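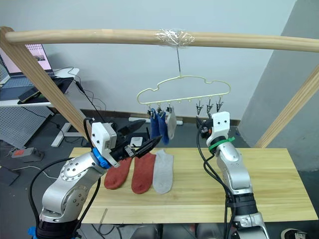
How do you dry small laundry without a dryer or a long clothesline?

Clip it to a hanger, one sock to a clip, and hang the whole thing from a rod or a rack until the load is dry.

TESVILLE - Sperling Home Goods will begin selling its car-shaped sock hanger in April, the company said. The hanger is pale yellow, with a row of small loops along the bottom rail to hold metal clips. It is meant for socks, baby clothes, washcloths and other small pieces that tend to slide off a regular rack.

The hanger was tried out in 80 homes in Tesville and Sondcombe before the company settled on the final version. Households kept a simple log of what they hung up and where. The logs came back with 1,487 entries, most of them for socks.

"People told us they were draping socks over chairs and radiators," said Ottavio Benedetti, product manager at Sperling. "They wanted one thing they could carry from room to room - and a lot of parents asked for a shape their kids would like."
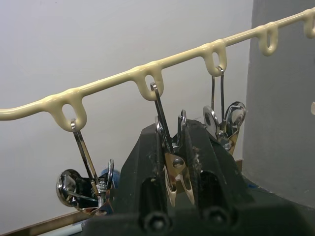 Metal clips on the coated rail of the Sperling car hanger.

Each clip hooks through its own loop, and clips can be taken off and replaced. Sperling will sell spare clips separately. The company suggests hanging socks by the cuff and pairing them on neighboring clips so they can be folded straight off the hanger.

The hanger will be sold at the Dralgate store and by mail order. The first run is 1,549 pieces. Unused hangers may be returned within 30 days of purchase.

Stores that want to carry the hanger can write to the Sperling sales office in Tesville.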